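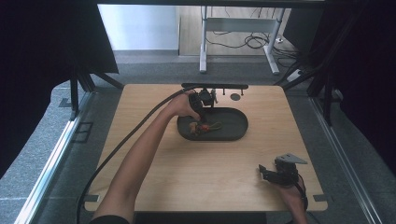 2 min read

Keeping legal papers at home: a few working tips

Most households have a will, a lease or deed, a settlement letter or two and a folder of attorney correspondence, usually in three different drawers. Sorting them takes an afternoon.

Start with originals
Signed wills, powers of attorney and deeds go in one place, flat, in a fire-rated box. The Zallby document box holds 500 letter-size sheets and fits on a closet shelf. Don't staple, unstaple or punch a signed will. Marks around the staple can raise questions later about whether a page was swapped.

Leave the bank box for other things
A safe deposit box in one name may be hard to open after a death. If your will is in one, ask the bank what it requires and write the answer down.

Letters from your lawyer
File by matter, newest on top. Keep the engagement letter at the front of each folder - it says what you agreed to pay and how the file will be handled when the work ends. Keep privileged letters apart from papers you might hand to a contractor or an insurance adjuster.

Copies
Scan at 300 dpi in black and white. Name files with the year first, then the matter, then the document. I use a Cerer sheet-fed scanner, which got through roughly 1,000 pages before it needed new rollers. Mark paper copies COPY in pencil in the top corner, and note where the original is.

Contact sheet
One page, taped inside the lid: attorney's name and phone, firm address, executor, and where the key is kept. Check it every September. Lawyers change firms and the old number doesn't always forward.

What to shred
Drafts, duplicate bills and expired quotes can go. Keep anything signed, and anything to do with an open claim. If you have been told to preserve records for a lawsuit, shred nothing until your attorney says so in writing.

Updated 7th April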